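Schedule of Contents

The instruction from Cartwright was that the schedule should record condition at handover and nothing else. Bukola Odukoya had written 41 of them for the firm. She began this one at the door and worked clockwise, as the manual required, and by ten past nine she had completed the walls, the floor and the power points.

The tenant of record had been Kátia Lopes. The tenant's daughter was entered on the lease as an occupant under five, with no name given, the form having no field for it.

Item 1 was the floor. Tile, sound. Item 2 was the long wooden cabinet. Drawers white, handles orange. She opened one and closed it. It ran true. She listed the two desk fans on top as portable and therefore the tenant's, and the drawing of the fluffy cat as a wall or shelf ornament, which under the Cartwright system attracted the code P9.

The toys had no code.

She rang the office at Plasden. Benjie Tan answered and said that loose play articles went under Sundries, as a single line, with an estimated replacement value to the nearest dollar.

"It's a tray of food," she said.

"Perishable?"

"Toy food."

"Sundries," said Benjie Tan.

She wrote: Sundries, one tray, lime green, cookies printed on front. The line had space for 342 characters and she had used fewer than sixty. She added: yellow pot, two handles, inverted. She added: orange, one slice. Corn, one cob, husk attached. 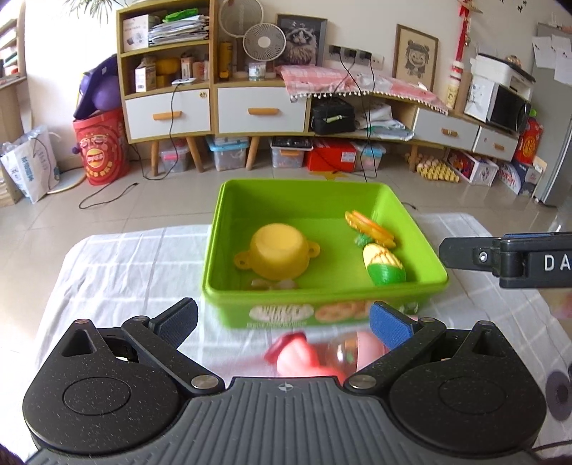 Part Two: Variations

A variation is any difference between the schedule and the room. The manual gives it a page and a half. Variations are to be noted in the right-hand column, initialled, and dated to the month, and in August of that year the right-hand column of file 386 was the longest that Plasden had on its shelves.

Readers of the file have assumed an error of transcription. The contents of the green box are stated twice, and the two statements do not agree. The second gives grapes, purple, one bunch; banana; peach, pink; carrot, orange; rice cooker, white. It makes no mention of corn. 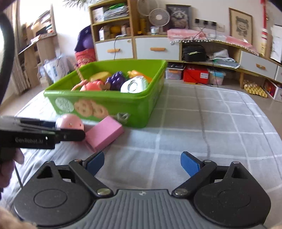

Lilibeth Castillo
From the collection Fair Wear and Tear
Dundutora Quarterly, fiction

Bukola Odukoya initialled both.

Her supervisor, Eoin Breathnach, raised the matter in the usual way, by memo. He asked which of the two lists was correct. She replied that both were correct at the time of writing. He asked what time that was. She replied that she had not recorded it, the form having no field for it.

He then asked whether any person had been present who could have altered the contents between the first entry and the second. She considered this question for most of an afternoon. The manual defines a person, for the purposes of inspection, as a party to the agreement or the agent of a party. An occupant under five is neither. She replied that no person within the meaning of the manual had altered anything.

Her field notes, which were not part of the file, had a fuller account. They stated that lunch had been served at 11.15. The menu had been explained to her at length. She had asked for the corn and been told that the corn was finished, that it was fruit now, and that rice would take a while. She had waited for the rice. The notes gave the waiting time as nil, then struck that out and gave it as four minutes.

Kátia Lopes signed the schedule at the bottom of the last page. She did not query the lists. She asked only whether the bond would be returned to the account at Lillala or by cheque, and was told the former. The sum was $2,133, less nothing.

The replacement value of Sundries was left blank. Eoin Breathnach sent the page back for completion and it was returned to him blank, initialled. He put a dash in the space himself, in pencil, and moved file 386 to the closed shelf.

The forty-second schedule was a lock-up garage with a roller door. She began at the door and worked clockwise. Item 1, floor, concrete, one crack, hairline. Item 2, shelf, steel, empty. When she reached the right-hand column she initialled it, as required, and underneath, where there was room, she wrote: Rice, one serve, received.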